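Wakgate发布课程媒体元数据规范第2版，统一高校教学音视频的字幕、章节与图像说明字段

教育技术服务商Wakgate于12月发布课程媒体元数据规范第2版（以下简称“规范”）。规范适用于高等院校录制课程、学生媒体作业及配套静态图像的归档与检索，规定了字幕、章节标记、权利声明和图像替代文本四类字段的结构、取值范围和校验方式。规范文本、校验工具及字段对照表同步提供下载。

第1版规范以教师录制的整段讲座视频为主要对象，一个媒体文件对应一条记录。在Vindov课程平台的部署中，学生提交的短片、播客和图文报告所占比重逐步上升，同一份作业常包含多个文件，原有记录结构无法表达文件之间的从属关系。第2版引入“作业包”层级，允许一条上级记录关联多个媒体对象，各对象保留独立的权利声明和语言标识。

字幕方面，规范要求每个视频对象至少附带一条与口播语言一致的字幕轨，并区分人工校对、自动生成和自动生成后校对三种状态。状态字段为必填项，缺失时记录不能进入公开目录。术语表可作为附件挂接在课程层级，由校验工具在字幕文本中比对专有名词的写法。单条章节标题不得超过30个字符，标点计入长度。

Wakgate规范项目负责人Milagros Dumlao表示：“第1版的大部分退回记录集中在两处，即字幕状态不明和权利声明缺少期限。第2版把这两项都改为受控取值，录入人员从列表中选择，自由文本只保留在备注字段。”

规范在Marquez学院完成试运行。该院媒体与传播课程共迁移61门，覆盖讲座录像、访谈音频和学生纪录短片。迁移后，98%的记录一次通过结构校验，其余记录由院系媒体技术人员逐条处理，退回原因主要是旧文件的语言代码与字幕轨不符。试运行期间未改动原始媒体文件，所有变更仅写入元数据层，并保留修订日志。

Marquez学院学习技术主管Aileen Umali表示：“教师关心的是上传步骤有没有变多。新版表单把课程代码、学期和授课语言从教学管理系统中自动带入，需要手工填写的部分集中在章节标题和图像说明。学生作业使用同一套表单，评分教师可以按章节定位到具体片段。”

与存储系统的对接由Jirdale归档模块完成。该模块读取作业包清单，在写入前核对文件校验值，并按照权利声明中的期限设置访问级别。期限届满的对象转入受限区，目录中仅保留标题和说明，不提供播放。已部署第1版的院校可使用随附的转换脚本，脚本以只读方式访问源库，输出差异报告后由管理员确认导入。两版记录可在同一目录中并存，检索接口依据版本号字段分别解析。

规范的技术说明会定于星期四下午在线举行，内容包括作业包结构、转换脚本的参数设置和校验错误代码。会议录像将附字幕及章节标记，按第2版格式发布。

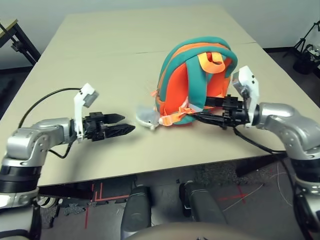 图像替代文本字段在第2版中改为两级结构，第一级为短说明，供屏幕阅读软件朗读和列表显示，第二级为长说明，供检索和编目使用。短说明只记录主体及其位置，例如“米色桌面上立着一个橙色与蓝绿色相间的小背包”；橙色拉链、顶部的浅橙色布质提环以及下部的橙色塑料扣件等细节写入长说明。颜色词取自受控词表，材质无法确认时该子字段留空。两级说明均须标注语言代码，长说明中不得重复短说明全文，校验工具对重复文本给出警告，但不阻止提交。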